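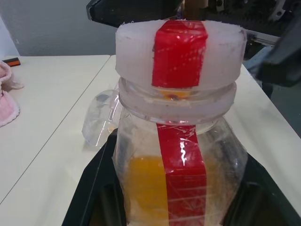 Budget for the Boring Stuff First

2024-12-20

Every August I get the same email from the same kind of person. They have money for a robot arm, they have until the end of the quarter to spend it, and they want to know which arm. I love these emails, I do, but I've started answering with a question that annoys people: what's left over once you've bought it?

Usually the answer is nothing. The arm ate the whole thing, and maybe there's a bit set aside for a gripper.

I did exactly this the first time around at Sanonar, so I'm not throwing stones. We spent weeks arguing over reach and payload (I had a spreadsheet with color coding, I was very proud of it) and then the crate showed up and we had no table to bolt the thing to. We ended up with a folding one from the break room. It wobbled every time the elbow swung out. Then we needed a second gripper, then spare fingers, then a longer cable, then brackets to hold the longer cable, and each one was its own little purchase order with its own little signature.

So my opinion, and I'll happily argue it with anybody: spend less on the arm. Buy one size down from the one you want and put the difference into the work area. I mean tables, trays, lights, cameras, tape. Especially tape! I used to think of tape as office supplies. Now it has its own line in my plan, and I order it in bright colors — red mostly — because a clear container is a miserable thing for a camera to find and a strip of red down the front is a cheap thing to try before you go shopping for a fancier camera.

Same goes for the stuff the robot handles. People budget for one nice set of jars and lids as if they'll stay nice. They won't. Plastic scratches, lids chip at the rim, and old tape leaves gunk that catches the light. You can either pretend that won't happen or buy by the box. When we set up the Drultwood site I put in for 174 jars and got a phone call asking if I'd typed it wrong. I hadn't. I'm going to ask for more next year.

And please keep the beat-up ones in use for a while! If your setup only works with a jar fresh out of the shrink wrap, I'd want to know that before signing for a second arm, and so should whoever approves your budget.

Now, the other side. A friend at Nava tells me I'm cheap and that a small arm boxes you in later, and there's something to that. If you know you'll be lifting heavy parts in two years, buy for the heavy parts. But most of us don't know. Most of us are picking up containers and putting them in trays, and we'll be doing that for a good long while before anyone asks for more. I've seen a big arm at Sullila spend 90 days under a sheet waiting on a fixture that cost less than its own shipping. That one still bugs me.

My rule, if you want one to take into the meeting, is to hold back a third of the money until the arm has been running for 7 weeks. Don't assign it to anything. Write down whatever you swear at during those weeks, then go buy the fix. Finance will hate the blank line (mine did), so call it "integration" and attach a list of maybes. I also keep 1,000 dollars apart from all that for things I can pick up at a hardware store the same afternoon, without a quote, and I've never once had any of it left by spring.

If you're in the middle of your own plan right now and the arm is already picked, fine, keep it. Just go back and look at the table line. If there isn't a table line, start there.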